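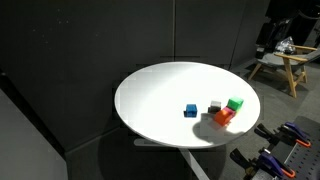 The Lullberg round table in white, with six small colored blocks on it.

Lullberg round table, white: my review after nine months of use

Posted 7/31/24

I bought this table in October from the Karnbridge store, and I waited until now to write because a table always looks good in the first week. I paid 187 dollars, and delivery was 55 more. English is not my first language, so please excuse me if some furniture words are not the correct ones.

We are three people in a small apartment. The table is in the room where we eat and work, and where my daughter plays before dinner. Before this we had a rectangular table with sharp corners, and in a narrow room I was hitting my hip on it every day. I wanted a round one, in a light color, with a top that I can clean in one minute.

Assembly

The box was heavy and two persons should carry it. The instructions have only drawings, no text, and step 7 is drawn very small. I put one of the bars under the top in the wrong direction and had to take out all the screws and begin again. If you look carefully at which end is rounded before you tighten anything, you will save yourself this work. The tool in the package is enough but it is uncomfortable in the hand, so I used my own screwdriver for the last part. All together it took me one evening.

All the screws were there, with one extra.

The top

This is the part I like the most. The surface is smooth and the edge is thin, so the table looks lighter than it is. My room does not get much light, and the white top helps. When the light falls on it, the middle becomes quite bright and the room is more pleasant. With a black or dark brown table I think it would feel like a cave in here.

Small colored things look very nice on it. My daughter's blocks are easy to find on the white, which was not true on our old table with its brown pattern. Even the yellow block, which was always the lost one, we find quickly now. You will notice also that strong colors give a little reflection on the surface. Under the orange block there is a faint pinkish-orange tint on the white. The first time I saw this I thought it was a stain and I went to get a cloth. I find it pretty, but if you want a completely matte top, you should know it before you buy.

The bad side of white is the same as with every white table. Crumbs, hair, coffee drops, pencil marks, you see everything. Most of it goes away with a damp cloth and a drop of dish soap. Tomato sauce I left one time overnight, and it needed baking soda and patience. Turmeric I did not have the courage to test. Blue ballpoint pen came off with rubbing alcohol, but please try it first on the underside.

I have two small scratches, both from a ceramic bowl with a rough bottom. They can be seen only when the lamp is low. I now put felt under that bowl.

The shape

With a round table everybody can reach the middle, and a child can run past it without an accident. It stands well a little away from the wall. Do not plan to push it against the wall to win space, because you will have an empty piece on each side where things fall down behind. For work it is less practical. A laptop is fine, but a laptop and papers together do not fit well with the curve, and my elbow is sometimes in the air.

For three persons it is comfortable. Four can eat if the pots stay on the stove.

Stability

For the first months it did not move at all. In spring it began to rock a little when somebody leaned on the edge. I tightened the screws under the top and it was quiet again. I would do this two times in a year. The floor in our apartment is not even, so I cannot say that the table was guilty alone.

Compared with others

I looked also at the Terkside, model 737, which has a thicker top and costs more. It felt stronger in the store, but the thick edge was too heavy for my room. The Meesuk one was cheaper. Its top was already marked by the price sticker when I saw it in the store, and this made me afraid for a home with a child.

Would I buy again?

Yes, for a small room and for a family that does not mind wiping often. If you work all day with many papers, take a rectangular one. I give it four stars from five. The missing star is for the drawing in step 7 and for the delivery, which came one day late and only to the front door of the building. We live on the third floor and the elevator is small. The box went in only standing up, and I took the stairs.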